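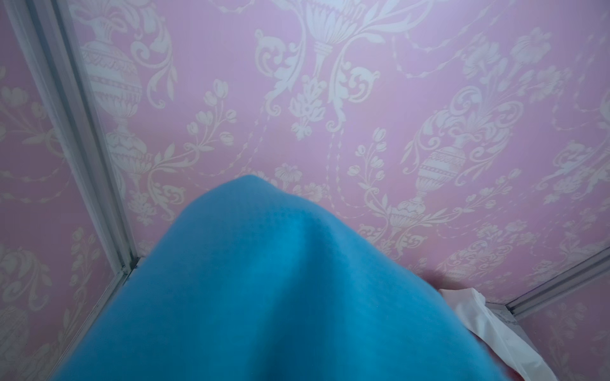

Manta Plutberg azul-celeste: opinião depois de um inverno inteiro

Comprei a Plutberg em julho, com 40 graus à sombra, que é quando uma pessoa sensata compra mantas. Estava em saldo e a minha paciência também. Custou 86 euros, já com portes, e veio dobrada num saco de pano que perdi na mesma tarde.

Comecemos pela cor. No site da Odine chamam-lhe "azul nórdico". É azul-céu, daquele que se vê do outro lado da rua, a puxar para o turquesa onde lhe bate a luz e mais fundo nas dobras. Quem tiver a casa em tons de areia que pense duas vezes. Eu tenho papel de parede cor-de-rosa arroxeado com urnas, folhas de acanto e grinaldas de pontinhos brancos, herança de uma fase de que não me arrependo o suficiente para raspar a parede. Achei que iam lutar. Dão-se bastante bem, o que diz pouco do meu gosto e muito da tolerância do papel.

O toque é o melhor dela: felpudo, macio, sem aquele brilho de fato de treino. Também não escorrega do sofá, coisa que a minha anterior, uma Sturutix, fazia todas as noites à mesma hora.

Agora as queixas. Larga pelo nas primeiras lavagens, e larga com convicção - tenho meias pretas que nunca mais o foram. A etiqueta manda lavar à parte, em letra de formiga e em quatro línguas, nenhuma delas a minha. Demora a secar. E não há maneira de a dobrar com dignidade: por mais que se alise, acaba num monte com um bico em cima, feito pudim.

O Mirsad Halilović, que comprou a mesma em cinzento, jura que a dele não larga nada. Também jura que não ressona.

Aquece? Sim, e bem, desde que não se espere dela o trabalho de um edredão. Para ler no sofá chega e sobra. Para dormir em janeiro, juntem-lhe outra.

Dou-lhe quatro estrelas em cinco. A quinta ficou no filtro da máquina, com o resto do pelo.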